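Re: [floor-list] Bandon line, second arm

On the Tundbridge list, someone wrote:
> Do the packers lose hours when the arm goes in? We have 54 people
> on days and they are all asking me.

No hours lost at our place so far. Berisha kept all 8 packers but moved two of them to setup, which pays the same. They lay out the board before each shift and stay with the arm for the first tray.

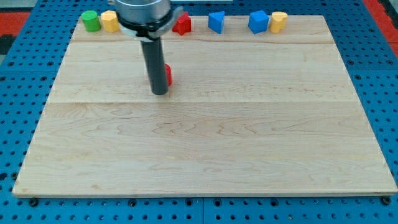

Shape blocks along the far edge of the board, arm over it.

What did change is the breaks. People used to stop when the bin was full, now they stop when the Zumix screen says so - 7 minutes, and some of the older hands don't like it. I'd bring that up before you sign anything.

Can you tell me which shift gets yours first?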